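Umden Pantry and Kitchenware Swap
Minutes of the general meeting, 26 November 2019

Meeting opened at 7.05 pm in the back room at Umden. A good turnout, with extra chairs brought in from the hall. Apologies were read and accepted.

1. Previous minutes
Accepted with one correction. The enamel bread bin was swapped for two cake tins and a sifter, not for one cake tin. The member who gave up the second tin was very gracious about it.

2. Matters arising
The label maker has turned up in the box of tea towels. New tape is still needed.

The Drudetti shelving is up along the side wall and it is a wonderful improvement! Everything that used to live in stacked cartons can now be seen and reached. The bottom shelf is a bit close to the floor for anyone with a crook knee, so the baking trays will go down there and the everyday lids will move up one.

3. Money
Opening balance $3,238. Takings from the spring swap table were $619. Payments for the month came to $732, being the shelving, the room and the second lot of felt pads. Closing balance $3,125. Moved and carried that the report be accepted.

4. Canisters
This took up most of the evening and the meeting was delighted to let it. Members had been asked to think about which canisters the pantry should keep as standard for dry goods, and opinions were many and cheerful.

The orange canister with the flat grey lid was the favourite from the start. Everyone who spoke liked the colour, and several said they would happily have it out on the bench instead of behind a cupboard door. One member remarked that it looks like something from her nan's caravan, meant as the highest praise. The general feeling was that it holds its own beautifully against brown.

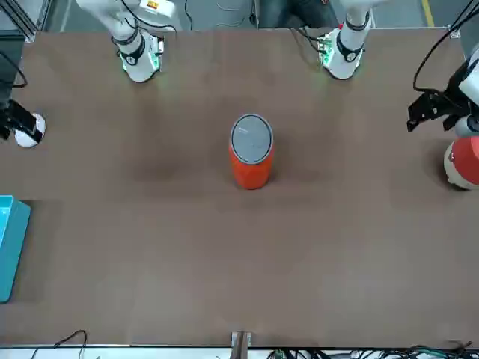 Item 4: the orange canister with its grey lid, on the brown table.

Discussion then turned to what ought to go in it. Flour was suggested first, then rolled oats, then tea. The tea drinkers were well organised and had the numbers. A straight-sided canister is easy to line up on a shelf and easy to wipe down, and the flat lid gives a good spot for a label, though there was some feeling that a label on the lid is no use at all once the thing is above eye height. Agreed to put the label on the side, low down, in small letters, so as not to spoil the orange.

A question was asked about mixing colours. Some members would love a whole row in orange. Others would like one orange canister among plainer ones, so that the tea can be found before anyone is properly awake. No decision was needed and none was made, but it was a lovely discussion and will be picked up again.

Moved that the orange canister be kept for tea, and that members look out for others with a similar shape in any colour. Carried, with one vote for oats.

Action: anyone with spare canisters to bring them to the next meeting, washed, with lids on.

5. Glass jars
The Palumbo jars have been sorted by mouth size, a huge job, done very well. Jars without lids are in the crate by the door and are free to anyone who wants them for jam or nails. Please don't add any more chutney jars until the smell has been dealt with. Bicarb and a day in the sun was the most popular suggestion.

6. Felt pads and shelf liner
The Flallanis liner was passed around and much admired. It cuts cleanly with ordinary scissors and comes up well with a damp cloth. A spending limit of $700 was approved for liner, felt pads and replacement lid seals through to April. Offcuts to be kept for drawers.

7. General business
The big stockpot is on loan and due back before the Christmas lunch.
A request was made for a proper scone cutter, fluted if possible.
Biscuit tins are welcome at any time. Mismatched mugs are not, as the mug shelf is full.
Thanks were recorded for the lemon slice, and the recipe will be pinned up beside the sink.

8. Next meeting
Date to be confirmed once the room bookings are out. Supper will be bring a plate. The new tea canister will be filled and in use.

Meeting closed at 8.50 pm.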